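Creatine: Your Questions Answered

Updated December 27, 2018

I get more mail about creatine than about every other supplement put together, and I love it, because it's the one powder I could talk about all day. January is coming, the gym in Mistville will be packed to the doors, and a lot of you will be standing in front of a shelf of tubs wondering where to start. So I've pulled together the questions that keep landing in my inbox and answered them the way I'd answer them at the squat rack.

What is creatine, anyway?

It's a compound your body already makes, mostly in the liver and kidneys, and you also get it from red meat and fish. Most of it is stored in your muscles, where it helps you remake the quick energy you burn in short, hard efforts. Think of a heavy set of five, a sprint up a hill, a box jump. Taking it as a supplement tops off those stores so there's a little more in the tank for that last rep.

Is it a steroid?

No! I still hear this one from parents, and from one very worried grandmother. It has nothing to do with steroids or hormones. It's in your steak.

Which kind should I buy?

Plain creatine monohydrate. That's the form with decades of research behind it, and it's usually the cheapest tub on the shelf. You'll see hydrochloride, buffered, ethyl ester, nitrate and plenty of others with exciting labels. Some people find the hydrochloride easier on their stomachs and if that's you, go for it. But I've tried most of them over the years and I keep coming back to the plain white stuff.

What about micronized?

Micronized is still monohydrate, it's just been ground finer so it mixes better. If gritty sludge at the bottom of your shaker drives you up the wall, it's a nice little upgrade. I use it in cold water and the regular kind in my morning oatmeal, where you can't tell the difference.

How much do I take?

Three to five grams a day is what most healthy adults use. That's usually one level teaspoon or a bit less, but powders vary so please use the scoop or, better, a kitchen scale. Bigger folks with a lot of muscle tend to land at the top of that range. More than that every day mostly gets you expensive trips to the bathroom.

Do I have to do a loading phase?

You don't have to. Loading means taking 20 grams a day, split into four servings, for five to seven days, and then dropping to the regular daily amount. It fills up your muscles faster. Skip it and you'll get to the same place in three or four weeks. I loaded the first time I ever used it and spent most of that week feeling like a water balloon, so these days I tell people to just start with the small dose and be patient. If you have a meet or a tryout coming up soon, loading makes more sense.

Before or after my workout?

Whichever one you'll remember. There are a few studies leaning toward after, but the difference looks small. The thing that matters is that you take it daily. I keep mine next to the coffee maker, and I have missed maybe a handful of days since I put it there.

And on rest days?

Yes, take it on rest days too! You're keeping your stores full, and they don't know whether it's leg day.

Can I mix it with protein powder?

Absolutely. Creatine has next to no taste, so it disappears into a chocolate shake. Juice works, milk works, plain water works. Warm liquid helps it dissolve. Just drink it fairly soon after you mix it, because it slowly breaks down once it's sitting in liquid, and a shaker left in a gym bag overnight has bigger problems than creatine.

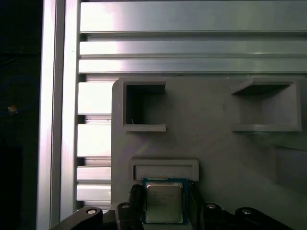 Does coffee cancel it out?

This goes back to an older study that suggested a lot of caffeine might blunt the benefit, and later research has been mixed. Plenty of lifters (me included) have both every single morning and make great progress. If the combination upsets your stomach, take them a few hours apart and see if that settles things down.

Will I gain weight?

Probably a little, in the first week or two. Creatine pulls water into the muscle, so the scale often goes up by 2 pounds or so, sometimes more if you load. It isn't fat. If you're cutting, please don't let that bump scare you off! Weigh yourself before you start, give it a couple of weeks, and treat the new number as your baseline. Waist measurements and progress pictures will tell you a lot more than the scale does during that stretch.

Will it make me look puffy?

Most of the water goes inside the muscle, so if anything people tend to say their muscles look fuller. Some do feel bloated during loading. It usually eases up when the dose comes down.

Is it bad for my kidneys?

In healthy people taking normal amounts, the research has been very reassuring. It can raise the creatinine reading on a blood test, which looks alarming if your doctor doesn't know you're using it, so tell them before they draw blood. If you have kidney disease, or it runs in your family, or you take any medication that's hard on the kidneys, talk with your doctor first. Same goes if you're pregnant or nursing. I'm a coach and a supplement nerd, and neither one of those is a medical degree.

Does it cause hair loss?

One small study on rugby players found a rise in a hormone linked to male pattern baldness. It didn't measure anyone's hair, and I haven't seen it repeated. I can't promise you anything about your own head, but I wouldn't lose sleep over it.

What about cramps and dehydration?

The studies I've read haven't found more cramping in people who take it, and a few found less. Drink water like you normally should when you're training hard. You don't need to carry a gallon jug around.

Is creatine okay for women?

Yes, yes, a thousand times yes. I wish more of the women I train would try it! It works the same way, the dose is the same, and it will not make you bulky. It'll help you get another rep on your rows. One of my regulars had been stuck on her deadlift since spring and pulled 246 this fall. She'd tell you it was all the hard work, and she'd be mostly right.

I'm vegetarian. Does it work for me?

You may notice it more than anyone. Vegetarians and vegans usually start with lower stores because they get little or none from food, so there's more room to fill. The powder itself is generally made in a lab from non-animal ingredients, but capsules sometimes have gelatin in them, so check the label.

What about teenagers?

There's less research on this age group, and I'd want a parent and a doctor in on the decision. For most teens, eating breakfast, sleeping and learning to squat properly will do far more.

Do I need to cycle off?

There's no good evidence that you do. Your body's own production slows while you supplement and picks back up after you stop. If you do stop, your levels drift back to normal over four to six weeks. You won't shrink overnight.

I've taken it for a month and feel nothing. What's wrong?

Possibly nothing at all. You don't "feel" creatine like you feel a pre-workout. Look at your training log instead. Are you getting an extra rep here and there? Is the third set holding up better than it used to? Some people do respond less than others, often because they eat a lot of meat and fish and are already pretty full. If your log looks the same after 10 weeks of taking it daily, it may just not do much for you, and you can put that money toward groceries.

How should I store it?

Dry, with the lid on tight, at room temperature. It lasts a long time that way. Clumps mean it picked up some moisture, and they're usually fine to break up with a fork. If it smells odd or has changed color, toss it.

How do I know the tub has what it says?

Look for a third-party testing seal, especially if you compete in a tested sport. The ingredient list should be one line long. If you see "proprietary blend" on something that's supposed to be plain creatine, put it back.

Got one I missed? Leave it in the comments and I'll add it next time I go through the page.

Oluwaseun Ibrahim

Related Articles
Beta-Alanine and the Tingles
Casein Before Bed: Worth It?
How to Read a Supplement Label
Five Oatmeal Mix-Ins for Lifters
Pre-Workout Without the Jitters

Comments

Delska
The water balloon description is exactly right. I loaded last year and my rings wouldn't fit. Went with the small dose this time and no trouble so far.

Balogun
Does it matter if I take it with food? I get a bit queasy on an empty stomach.

Oluwaseun Ibrahim
Take it with a meal! You can also split the scoop between breakfast and dinner, that helps a lot of people.

utberg_lifts
Been putting mine in oatmeal for ages, glad I'm not the only one. Could you do one of these on electrolytes?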